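Wistik Toy Care – Frequently Asked Questions
Crocheted and plush toys: sorting, storing and washing

Can crocheted and plush toys share a box?
Yes, as long as everything going in is clean and dry. Put the heavier plush in first and the crochet on top. Crochet stretches under weight, and long ears and stems are the first parts to lose their shape.

What kind of box should I use?
A plain cardboard box with an open top is fine for toys in daily use. A pale lining makes dust and loose yarn easy to spot. For storage over the winter we suggest the Rallis box, which has a lid.

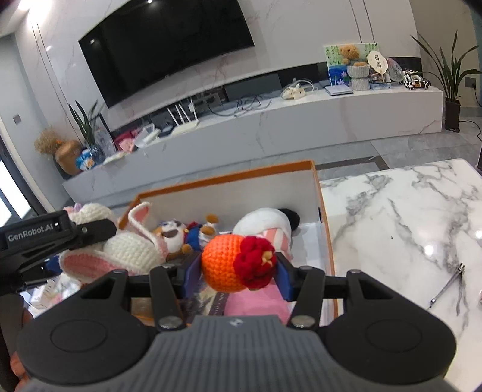
Toys with sewn-on flowers or tufts should be picked up by the body. Decorations are usually held by a few stitches, and pulling on them opens a gap in the fabric underneath.

Should toy balls go in the same box?
They can. Small crocheted balls fill the spaces between larger toys. Don't press them down to make the lid close – a flattened ball can take 8 hours to come back, and some never do.

Where is the best place to sort them?
Any flat surface you can wipe. A coffee table works well and saves your back. Dust it first, and check stone tops for drink rings, as pale yarn picks up stains quickly. 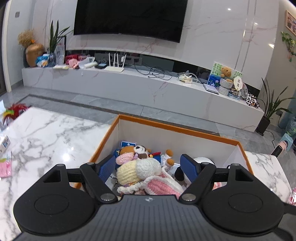 Keep packaging and cards out of the pile while you work. If a toy came with a care card, put it in an envelope with the name of the toy on it.

How do I wash a crocheted toy?
By hand in cool water with a little mild soap. Press the water out with a towel and do not wring. Dry it flat, turning it every two hours. Cotton toys can take up to 60 degrees Fahrenheit above that if the label allows, but we don't recommend it for anything with dark red yarn.

And plush?
Brush it first. Surface wash the face and feet. Fluffy parts should be brushed again once they are dry.

A stitch has come loose. Can you fix it?
Usually. Irja Harju handles repairs and replies by email. Don't cut the loose end. Small repairs take 2 weeks, longer in December.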